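Chapter 12
When the Gripper Lets Go: Faults, Near Misses and What We Learn from Them

November
By Eduardo Aquino

Print this page
E-mail this page

I have put off writing this chapter longer than any other in the book, partly because it begins with a mistake of my own, and partly because I wanted to tell it properly, with all the dull bits left in. The dull bits are where most faults live, I'm afraid.

At the time I was helping a small firm called Vetis, who were setting up a pair of arms to sort plastic parts from one tray to another. It was friendly work, the sort that makes you stay later than you meant to. We had run the sorting job for most of an evening without trouble, and at 66 cycles I wrote "all well" in the log and went to fill the kettle. When I came back the right arm had stopped halfway through a lift, the left arm had not, and the two wrists were leaning on each other quite hard (I can still hear the hum the motors made!).

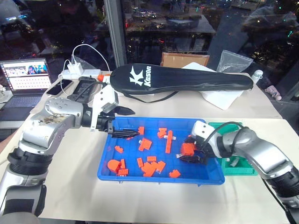

A shared workspace is any patch of room that two moving machines are both allowed to enter. It sounds harmless enough when you say it like that, and on most days it is. The trouble comes when each arm has been taught its own job by a different person on a different afternoon, and the only thing keeping them apart is good timing. With one tray between two arms, one gripper can be closing on a block at the right-hand side while the other has its fingers over the far left corner, and there is plenty of air between them. Slow one arm down for two seconds, though, and that plan is worth very little. Ours had slowed down because of a dropped message from the Umeteo controller, which we had been told to expect now and then and had cheerfully forgotten.

Now, the natural thing to do in that moment is to reach in and pull the arms apart, and I am sorry to say I did just that. My hand was between the wrists before I had thought about the stop button at all. I came away with a pinched thumb and a good deal of embarrassment. Had the left arm carried on with its next move, this would be a much sadder story, so please keep it in mind when we come to the stopping rules in section 12.2.
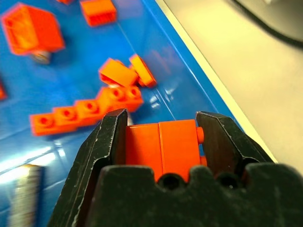

Once the power was off and my thumb was under the cold tap, we went back through the log line by line. The right arm had paused because its grip reading fell to 91 per cent of the set value, just under the limit we had chosen, and it had waited for permission to try again. Permission never arrived. The left arm, knowing nothing of this, went on to its next pick. Each machine had followed its instructions to the letter, and I find students are often let down by that, as they would like there to be a broken part to hold up and blame.

A colleague at Naken later showed me the method we shall use for the rest of the chapter, known in their workshop as the Villanueva sheet. You write down what each arm believed at each moment, side by side, and look for the first line where the two beliefs disagree. Ours disagreed about 12 seconds before the arms touched, long enough for a simple check to have stopped them both.

We shall fill in a sheet together in section 12.1, using my log from that evening. Have a pencil to hand, and leave a wide margin, for you will want to go back and change your first answers once you reach the controller messages.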